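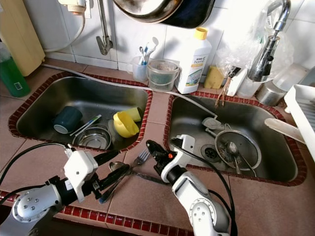

Foire aux questions – La cuisine partagée de la maison Comano

Vous arrivez bientôt, ou vous êtes déjà là avec votre tasse à la main et vous vous demandez où la poser ? Nous avons réuni les questions qui reviennent le plus souvent à propos de la vaisselle et du coin évier. Prenez le temps de lire, et si quelque chose manque, le cahier de la maison est toujours ouvert sur la table du couloir.

Pourquoi y a-t-il deux éviers, et lequel dois-je utiliser ?
Celui de gauche reçoit la vaisselle sale : tasses, bols, gobelets, tout ce qui attend son tour. Celui de droite, plus grand, sert au lavage et au rinçage, juste à côté de l'égouttoir blanc. On nous demande parfois si l'on peut faire l'inverse. Bien sûr, personne ne vous grondera, mais les habitués vont chercher leur bol à gauche et vous risquez de les dérouter un peu !

Puis-je laisser tremper ma vaisselle ?
Oui, jusqu'au repas suivant. Une casserole où le riz a attaché mérite bien une petite heure de patience. Passé la nuit, en revanche, nous vous demandons de la laver, même si elle boude encore.

Où poser les couverts en attendant ?
Le plus simple est de les mettre dans un bol au fond de l'évier. On en retrouve souvent sur la bande de carrelage entre les deux bacs – une fourchette, une cuillère, vous savez ce que c'est – et il suffit alors de les ramener avec le reste avant de commencer.

Que faire des restes de nourriture ?
Raclez d'abord les assiettes au-dessus de la poubelle à compost, puis lavez. Ce qui passe quand même finit dans la crépine, cette petite pièce ronde en métal qui se pose sur la bonde. Soulevez-la doucement, tapotez-la au-dessus du compost, passez un coup de brosse et remettez-la en place. Nous avons déjà fait venir le plombier de chez Ticona pour un siphon bouché, et nous préférerions garder cet argent pour le café.
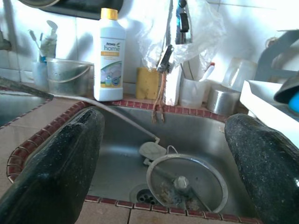
Le grand bac, avec la crépine à vider après chaque vaisselle.

À quoi sert le tuyau qui court sur le plan de travail ?
À rincer les bords du bac et les grands plats qui se logent mal sous le robinet. Laissez toujours son extrémité dans l'évier quand vous avez fini. Posée sur le carrelage, elle goutte, et c'est le voisin du dessous qui nous l'apprend.

Quel produit employer ?
Celui qui se trouve sur le rebord du fond, dans la bouteille blanche à bouchon jaune. Une petite dose suffit. Le carton de réserve est dans le placard Kondum, étagère 10, et si vous ouvrez le dernier flacon, notez-le dans le cahier.

Et les petits carreaux rouges autour des bacs ?
Ils ont leur caractère, et leurs joints aussi. Un coup d'éponge après la vaisselle leur convient très bien. Pas de javel ni de paille de fer, s'il vous plaît ! Les taches anciennes du carrelage beige, nous les connaissons bien et nous vivons avec.

Les brosses à dents du gobelet transparent sont-elles à quelqu'un ?
Elles servent au nettoyage des joints et des recoins. Gardez la vôtre dans votre chambre, cela évitera des surprises assez désagréables.

J'ai cassé quelque chose, à qui le dire ?
Un mot dans le cahier, ou un appel à l'accueil Mitska, poste 638. Cela arrive à tout le monde, et nous avons des bols d'avance.

Page mise à jour le 28 juin 2025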